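*Last touched 2023-01-17*

**Left luggage** is the business of handing your bags to somebody else for a few hours so you can walk around a town with your hands free. I've been adding to this article on and off for ages, and I keep finding more to say, so bear with me!

## What it covers

You'll hear "left luggage," "baggage check," "bag storage" and "cloakroom" used for pretty much the same thing. I use "left luggage" for anything short term, where you come back the same day or within the week, and "storage" for anything longer. Not everyone agrees with me on that, and the people at Woldegiorgis (a chain of travel counters, very nice staff) call everything "keeping," which I've grown fond of.

## Staffed counters

The oldest kind is a room with shelves and a person in it. You hand over your suitcase, they tie on half of a numbered ticket, and you get the other half. I still have ticket 322 from Bastik station, because I found it in a coat pocket years later. Bastik had one of the bigger rooms on that line, with 138 shelf spaces, and it smelled of wet canvas and oranges every time I went in. It closed at 7 in the evening on the dot, which caught me out twice.

The good part of a counter is that it takes odd shapes. Skis, a cello, a rolled-up rug, fine. The bad part is the line on a Saturday.

## Lockers

Lockers came in once stations wanted to save on staff. Early ones took a coin and gave you a key. Later ones used a printed code, and plenty of gyms, pools and hostels simply have you bring your own padlock.

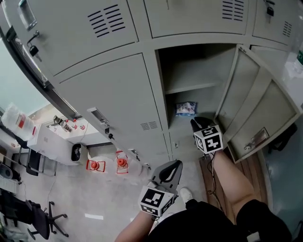
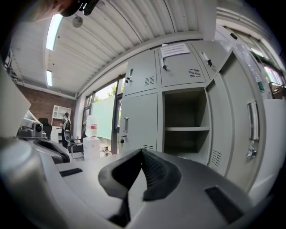 Sizes are a mess. A "medium" in one town will swallow a big backpack and in the next it won't take a shopping bag, so I measure by my own carry-on and ignore the labels. If there's a shelf inside, I put the heavy stuff on the bottom and keep my lunch up top.

The Jeltine ferry terminal went all in on lockers and at its peak had about 3666 of them, spread over two floors. I got lost in there once. I knew my number perfectly well, I just couldn't find the right aisle, and I made my boat with barely time to sit down (never again without writing the aisle on my hand).

## Shops and cafes

The newest kind is a shop that takes bags on the side. Kenotora is the one I've used most. You book on your phone, walk into a bakery or a bike store, and your case goes in the back room. It's cheap and there's nearly always one close by, but you're stuck with the shop's hours, so check them before you wander off.

## Unclaimed bags

Every place has its own rule for these. Most counters I've asked hold a bag for a month or so, then send it to lost property, and after that it may be sold. Jeltine runs its sale each March. I went along one year and came home with a perfectly good umbrella and somebody's half-finished jigsaw puzzle.

## See also

- Cloakrooms
- Lost property offices
- Luggage tags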